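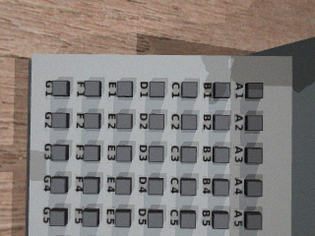 Why does a calibration routine need a labeled grid when the simulator already knows where every object is?

The simulator knows, and the perception software is not told. The grid exists so that the software's own estimate of each position can be compared with the stored one, cell by cell, and so that any difference can be reported under a name that an engineer can look up.

That explanation was given by Waltraud Kleinschmidt, head of perception tooling at Sundley, when she spoke with the Allbridge program office about the release of Gebreyes, the organization's test suite for tabletop vision and planning software. The interview took place on Monday, February 21, 2022, at the Fostton office.

Kleinschmidt's group does not write controllers. It maintains the scenes, the scoring scripts and the reports that other groups use to decide whether a new version of their software may be merged. Gebreyes grew out of a set of private scripts that had been copied among three teams and changed by each of them.

“Every team had its own idea of where the origin was,” she said. “One measured from the corner of the board, one from the center, and one from the base of an arm that had since been moved. The numbers could not be compared. We spent the first months agreeing on coordinate frames, and I would do it that way again.”

The current release contains 174 checks. Of these, 116 concern perception, and the remainder cover planning and the exchange of messages between the two. A full run takes 40 minutes on the standard build server and is started automatically each night.

Asked why the grid cells carry a letter and a number, Kleinschmidt pointed to the way faults are discussed among staff. A position written as three decimals is exact, she said, but people do not remember it.

“If someone writes that B1 is off, everybody on the call opens the same cell. The report still carries the coordinates to the last digit. The label is for the conversation.”
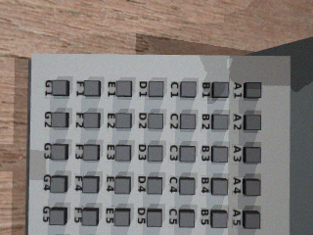
The Gebreyes grid scene, with cells labeled G1 through A5. Rendered view.

Shadows have been part of the scene by design. Early versions used flat, even light, and detection scores were high for every team. Kleinschmidt described those scores as “pleasant and of little use.” When directional light was introduced, several detectors began to report cube edges where there was only a change in the gray of the board. Others merged a dark cube with the shade next to it.

“The upper right of the board is the difficult area,” she said. “B1 and A1 are in the shade there, and the contrast is lower. A threshold that was tuned in the bright cells will often drift in those two. We ask teams to report them separately, and we do not accept an average in their place.”

The pass mark for the perception checks is 99 percent of cells located within tolerance over a full run. Kleinschmidt acknowledged that the figure had been debated. Some colleagues considered it too strict for work in progress, and a provisional category was added last July for branches that are not yet candidates for release. Results in that category are stored but do not block a merge.

The planning checks use the same cell names. A request names a start cell and a goal cell, and the planner must return a path that respects the spacing between neighboring cubes. According to Kleinschmidt, most failures in this part of the suite come from stale data.

“The planner is handed a position that was correct two updates ago. It plans very well for a world that no longer exists. We now stamp every estimate with the simulation time, and the planner is required to refuse anything older than its limit. That one rule removed a large number of reports from our queue.”

She was cautious on the question of how far results from rendered scenes apply to physical equipment. Gebreyes does not model lens dirt, loose mounts or changes in room light over the day, and its documentation states this on the first page. Passing the suite is treated at Sundley as permission to begin testing on hardware. It does not replace that testing.

Work on the next release is under way. It will allow teams to vary the direction of the light from a configuration file and to repeat a single cell without running the whole grid, a feature that users have requested more than any other. A change to the report format is also planned, and the older format will be kept available for one further release.

Teams that wish to adopt the suite are asked to contact the perception tooling group before altering the supplied coordinate frames. “Please write to us first,” Kleinschmidt said. “We have a document on this subject, and it is not very long.”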